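Section 6. Recovering from a Grip Fault (Code 29)

Applies to the Ukovbridge dual-arm prep station with Follik controller. Revised 16/07/2022.

Code 29 means an arm believes it is holding something and the sensors disagree. The arm is usually the one that's wrong.

CAUTION: If the tool in question is the cleaver, do not reach in to help. A stopped arm is still powered, and it has no opinion about fingers.

1. Press the red stop on the Follik panel. Wait 90 seconds for the joints to lock.

2. Look at both grippers from outside the enclosure. Write down which one is nearer the knife, and whether the knife is lying on the board or in a gripper. You will want this later, when everyone remembers it differently.
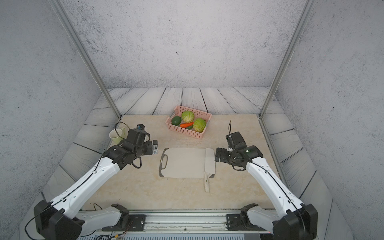 Onuoha's line leads point out that 90 seconds feels like a very long time with a cabbage order waiting, and ask whether the wait can be skipped when the knife is flat on the board. It cannot. The firmware released in March checks the lock, and cutting the wait short earns you a second fault on top of the first.

3. Switch the main isolator to OFF and hang your tag on it. A sticky note is not a tag.

4. Remove the knife by its handle and put it in the Flemstead tool case.

5. Restore power and run one arm at a time at the lowest speed. Choose GRIP TEST, load a light plastic tool, and set the force to 155.

6. Watch the wrist camera view while the fingers close. Stop the test if the tool tilts or slides.

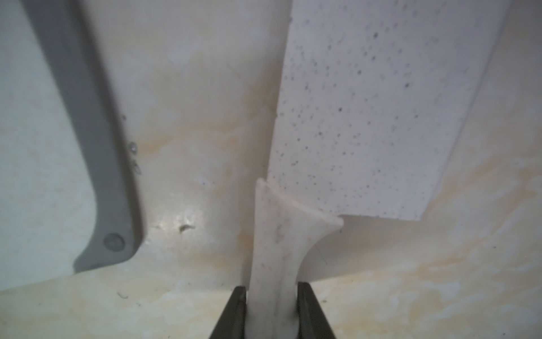 7. If the test passes, repeat it with the other arm. If it fails, wipe the finger pads with a dry cloth and try again.

NOTE: Water or residue on the work surface can set off Code 29 without any real slip. Clean the surface before you order new pads. The pads are not cheap, and the cloth is.

8. Put the knife back only after both arms pass, then clear the fault from the panel.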